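4. Primera puesta en marcha de la impresora de etiquetas

Este capítulo abarca desde que se saca la impresora Risterex de su caja hasta que se imprime la primera etiqueta de ubicación con el programa Irka. Si la impresora ya estaba en uso con otro ordenador, empiece en el apartado 4.3. Para la instalación en red con más de un puesto, consulte el capítulo 7.

4.1 Antes de empezar

Necesitará lo siguiente:

– La impresora, el alimentador y el cable USB suministrados.
– Un rollo de etiquetas térmicas de 49 mm de ancho. El rollo de muestra que viene en la caja es más corto y sirve solo para la calibración.
– Un ordenador con Irka instalado y una cuenta con permiso de administrador.
– La tarjeta con la clave de activación, pegada en la cara interior de la tapa de la caja.

Coloque la impresora sobre una superficie plana, lejos de radiadores y de la luz directa del sol. Deje un palmo libre por detrás para el cable y otro por delante para la salida de las etiquetas. La tapa se abre hacia arriba, de modo que no conviene ponerla debajo de un estante bajo.

PRECAUCIÓN: Si el aparato ha estado guardado en un lugar frío (un garaje o un trastero en invierno), déjelo reposar 24 horas a temperatura ambiente antes de enchufarlo. La condensación puede dañar el cabezal.

4.2 Carga del rollo

1. Compruebe que el interruptor trasero está en la posición 0.
2. Pulse las dos pestañas laterales y levante la tapa hasta que haga tope.
3. Retire la espuma de transporte y guárdela con la caja.
4. Separe las guías del rollo. Se mueven a la vez; basta con empujar una.
5. Introduzca el rollo con las etiquetas mirando hacia arriba y el extremo libre hacia usted.
6. Acerque las guías hasta que toquen el papel sin apretarlo. El rollo debe girar con un dedo.
7. Pase el extremo por debajo de la barra gris y déjelo asomar un par de centímetros.
8. Cierre la tapa presionando en ambos lados. Tiene que oír dos clics.

Nota: un rollo estándar trae unas 325 etiquetas. El contador de Irka no lo sabe por sí solo: al cambiar de rollo, abra Impresora > Consumibles y pulse Rollo nuevo. Si se olvida, el aviso de papel bajo saldrá a destiempo, pero la impresión no se detiene por ello.

No toque el cabezal con los dedos. Si lo ha hecho, espere a que el aparato esté apagado y frío y límpielo con el lápiz limpiador (no incluido) o con un bastoncillo humedecido en alcohol isopropílico.

4.3 Conexión y activación

1. Enchufe el alimentador a la impresora y después a la toma de corriente.
2. Encienda el interruptor trasero. La luz frontal parpadea en ámbar y luego queda fija en verde.
3. Abra Irka y espere a ver la pantalla de inicio.
4. Conecte el cable USB. No use un concentrador sin alimentación propia.
5. En el menú Impresora, elija Añadir. El modelo debería aparecer en la lista; si no aparece, pulse Buscar de nuevo.
6. Escriba la clave de activación tal como figura en la tarjeta, con los guiones.
7. Pulse Calibrar. La impresora avanza varias etiquetas en blanco y se detiene con el corte alineado con la barra.

Si la luz se queda en rojo, abra y cierre la tapa. La causa más frecuente es que uno de los lados no ha encajado. Si el rojo parpadea, el rollo está mal colocado o es de un material que el sensor no reconoce. Los rollos con marca negra en el reverso exigen cambiar la opción Sensor de Hueco a Marca, en la pestaña Papel.

Los equipos comprados a través de Trorkach traen la clave ya introducida. En ese caso, el paso 6 no aparece y se pasa directamente a la calibración.

4.4 Definir las ubicaciones

Irka no deja dar de alta artículos si no existe al menos una ubicación. Una ubicación es cualquier sitio del que se pueda decir «está ahí»: un estante, un cajón, una bandeja, una cesta. Conviene decidirlas todas sobre papel antes de tocar el programa, porque cambiar el código de una ubicación obliga a reimprimir su etiqueta.

Cada código tiene una letra para la zona y un número para la posición. Las zonas se recorren de izquierda a derecha y, cuando hay varias alturas, de arriba abajo. Evite las letras I y O, que se confunden con el uno y el cero.

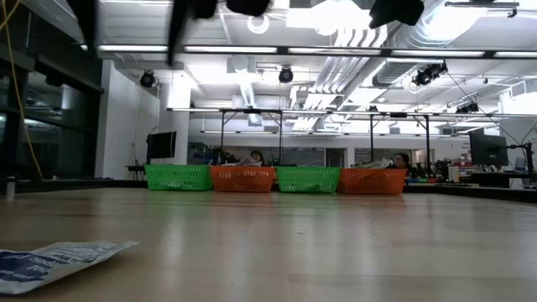
Los códigos de ubicación se asignan por posición, y el color del recipiente se anota aparte, en el campo Seña. Con cestas de rejilla en fila sobre una mesa, verdes y naranjas alternadas, la primera por la izquierda (verde) sería A1 y la siguiente (naranja) A2, y así hasta el final de la fila. Si el color formara parte del código, habría que distinguir de algún modo entre dos verdes iguales, y al sustituir una cesta por otra de distinto color el código quedaría mal. El campo Seña admite texto libre y se imprime en letra pequeña bajo el código, o no se imprime, según la plantilla.

Para crear las ubicaciones:

1. En Irka, abra Almacén > Ubicaciones y pulse Nueva zona.
2. Escriba la letra y un nombre corto (Mesa, Pared norte, Armario).
3. Pulse Añadir posiciones e indique cuántas quiere. El programa las numera solo.
4. Rellene el campo Seña en las que lo necesiten.
5. Marque la casilla Provisional en las que todavía no estén montadas.
6. Pulse Guardar zona.

Nota: las ubicaciones provisionales se pueden borrar sin dejar rastro. Las definitivas solo se pueden archivar, y su código queda reservado.

4.5 Imprimir y pegar las etiquetas de ubicación

1. Seleccione la zona y pulse Imprimir etiquetas.
2. Elija la plantilla Ubicación grande para estantes y cajones, o Ubicación colgante para recipientes de rejilla.
3. Imprima primero una sola etiqueta y léala con el lector. El código debe aparecer en la barra inferior de Irka.
4. Si se lee bien, imprima el resto.
5. Limpie la superficie con un paño seco y pegue la etiqueta presionando desde el centro hacia fuera.

Las superficies perforadas dan poco agarre al adhesivo y el código de barras se deforma donde el papel cruza un hueco. En ellas, pegue la etiqueta sobre una tarjeta rígida y sujétela con una brida por la parte alta. La plantilla colgante deja un margen superior en blanco para el taladro.

PRECAUCIÓN: No pase la impresora a densidad máxima para compensar una etiqueta que se lee mal. Acorta la vida del cabezal y rara vez mejora la lectura. Revise antes la limpieza y el tipo de papel.

El papel térmico se oscurece con el calor y se borra con el sol. En un escaparate o junto a una ventana, cuente con reimprimir las etiquetas un par de veces al año. Para esos sitios existe el rollo sintético de Bhattacharjee, que se calibra igual y se selecciona en la pestaña Papel como Película.

4.6 Dar de alta los primeros artículos

Empiece por pocos artículos, de una sola zona, y haga el ciclo completo (alta, entrada, salida, recuento) antes de seguir con los demás.

1. Abra Artículos > Nuevo.
2. Lea el código de barras del envase. Si el artículo no lo lleva, pulse Generar código.
3. Escriba el nombre empezando por el sustantivo: «Galleta de avena, individual» se encuentra antes que «Individual de galleta de avena».
4. Elija la unidad. Si el artículo se compra por cajas y se reparte suelto, elija Pieza y rellene el campo Contenido de caja.
5. Asigne la ubicación leyendo su etiqueta. También puede escribir el código a mano.
6. Indique el mínimo. Cuando la existencia baje de esa cifra, el artículo pasará a la lista de reposición.
7. Pulse Guardar.

Un mismo artículo puede tener dos ubicaciones, una principal y otra de reserva. Las salidas se descuentan siempre de la principal. Para mover género de la reserva a la principal use Traspaso; no haga una salida y una entrada, porque el consumo mensual aparecería inflado.

En los envases brillantes o arrugados el lector puede tardar. Estire el código entre dos dedos e incline el lector un poco respecto a la superficie. Si falla a menudo con el mismo producto, imprima una etiqueta propia y péguela en la tarjeta de la ubicación: se lee esa y se escribe la cantidad.
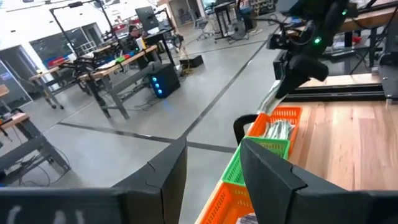

Una usuaria nos escribió en noviembre que, en su caso, lo más útil había sido no etiquetar las piezas sueltas: lee la tarjeta de la ubicación, teclea cuántas piezas salen y sigue con lo siguiente. Añadía que en los recuentos le bastaba con cuadrar cada ubicación y que las diferencias habían bajado desde que cada recipiente contiene un solo artículo. Este modo de trabajo está disponible desde la versión 8 de Irka con el nombre Salida por ubicación. Se activa en Opciones > Lector y solo funciona en ubicaciones con un único artículo asignado; en las demás, el programa abre una lista para elegir.

4.7 Comprobación final

Haga esta prueba antes de dar por terminada la instalación:

1. Registre una entrada de prueba en cualquier artículo.
2. Registre una salida menor que la entrada.
3. Abra Almacén > Recuento, lea la etiqueta de la ubicación y escriba lo que hay de verdad.
4. Compruebe que la columna Diferencia marca cero. Si no es así, revise la unidad del artículo (paso 4 del apartado 4.6).
5. Apague la impresora, espere unos segundos y enciéndala otra vez. Imprima una etiqueta suelta.
6. Haga una copia de seguridad desde Archivo > Copia y guárdela fuera del ordenador.

Si en el paso 5 la etiqueta sale desplazada, repita la calibración. Si sale en blanco, el rollo está puesto del revés – la cara térmica se reconoce porque deja una raya gris al pasar la uña.

Los movimientos de prueba se pueden anular desde Historial, con el botón derecho, hasta que se cierre el mes. Después ya solo cabe un ajuste de existencias, que queda anotado con la cuenta que lo hizo.

Temas relacionados

Instalación en red con varios puestos
Plantillas de etiqueta: márgenes y tamaños de letra
Limpieza y sustitución del cabezal
Importar artículos desde una hoja de cálculo
Lista de reposición y mínimos
Significado de las luces de la impresora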